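The end-of-day tidy gets a new pair of hands
An office services firm is handing its dullest chore to a machine, and the people who used to do it have plenty to say
16 October 2024

By five in the afternoon the shared floors at Cetance look the way shared floors always do. Crisp packets, paper bowls and half-finished bottles have settled on every flat surface, and until June clearing them meant a slow lap of the building with a sack and a bad back.

Now the lap is being taught to a robot. Gokden, as the staff call it (it was the name on the delivery crate, and it stuck), has spent the summer learning to tell what is rubbish and what is somebody's lunch. I loved watching it. Picking up a snack bag sounds like nothing until you think about how the thing crumples, slides and never looks the same twice!

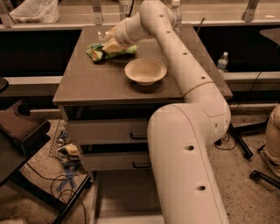
My knees are delighted, one of the evening cleaners told me, but I want to know who gets the blame when it bins a person's sandwich.

Fair question, and Cetance has had to answer it. The evening team wrote the rules themselves over two long meetings. Bottles with anything left in them stay put. Bowls go only if they are empty. Anything doubtful waits for a human, and the human's decision goes into a log that the engineers at Prisent read the next morning. There are 375 entries so far, some of them very funny and a few quite cross.

The jobs have shifted too. No posts have gone, and the team has a written promise on that for 2 years. Two cleaners now spend part of each shift setting up practice tables and marking the robot's efforts, at a better hourly rate. They have strong opinions on bowls.

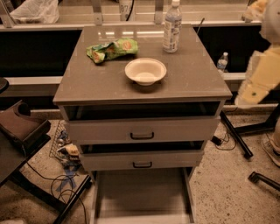
Over at Rissanen, where a similar trial is being planned, a supervisor wondered whether the better rate would last once the teaching was done. She had seen new duties arrive before and the money drift off afterwards.

Cetance says the rate is permanent, and the team means to hold it to that. Meanwhile there are 70 more tables to learn, on two further floors, and the cleaners have already picked which one comes first: the one beside the vending machine.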